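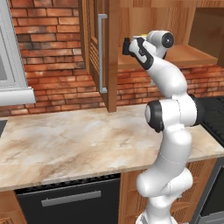

Esten, Tue 3 April

Recruitment for the Lozano exchange is complete, and all students have paid the deposit of $400. Two home stays are still open. 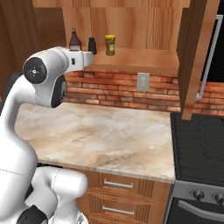 Kitchen counter and shelf

Milan Aerts has asked for credit approval of the language course. We expect the answer before departure - the syllabus was sent in full.

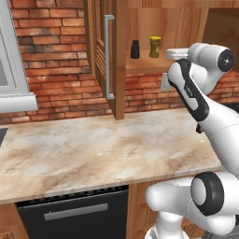 Edith Henao would prefer that the orientation be held before the flights are booked, so that families can ask about insurance. I will move it to next week.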